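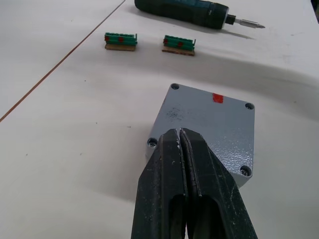
Rizwan Matubbar wrote:
Cycle time? Everyone who came back from the Moludum open day talks about the lid fastening cell and I have yet to see one number for it.

torque_wrench_tim wrote:
I was there in July. They quoted 142 seconds for a lid, four screws, start to finish. I didn't put a watch on it. A person on our line does the same job in well under half that.

Rizwan Matubbar wrote:
So why bother?

Sioned Kemeys wrote:
Because the point of the visit was the programming, at least for the group I was in. Prestora supply the software and their engineer said the task had been taught from 80 demonstrations. No fixtures, no part nest. Compare that with the Weerakoon cell we bought, where a new enclosure means a new nest and a week of somebody's time.

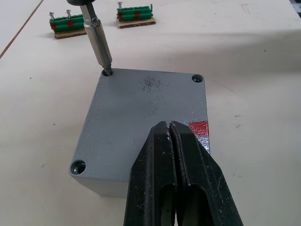 The other thing I asked was how it copes with a lid that has been put down a few millimetres out. The engineer said up to 12 mm was fine and after that the bit starts hunting for the hole. I'd want to see that on our own parts before I believed it.

torque_wrench_tim wrote:
Hunting is a polite word for it. A bit wandering over powder coat marks the lid, and customers send marked lids back. I asked about torque logging as well and got a vague answer. Without a logged torque per screw I can't use it for anything that ships.

Sioned Kemeys wrote:
Fair on the torque. I don't agree that it kills the idea. Rework and strip-down don't need a log, and we do plenty of both.

mdr_panels wrote:
Did they say why two arms? Ultholm manage with one and a feeder.

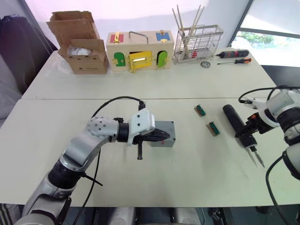
Sioned Kemeys wrote:
Cost came up, yes. The second arm adds a good deal and the sales side didn't hide it. Their argument was that an ordinary handheld driver is cheaper than a proper spindle and can be swapped in a minute. With one gripper at the enclosure and the other on the electric screwdriver, neither has to change tools. A feeder is faster if you only ever run one screw size. We run five.

mdr_panels wrote:
Five sizes is a stock problem. Standardise the screws and buy the feeder.

Rizwan Matubbar wrote:
Tell that to the enclosure suppliers. Does anyone have the payload figure for the arms?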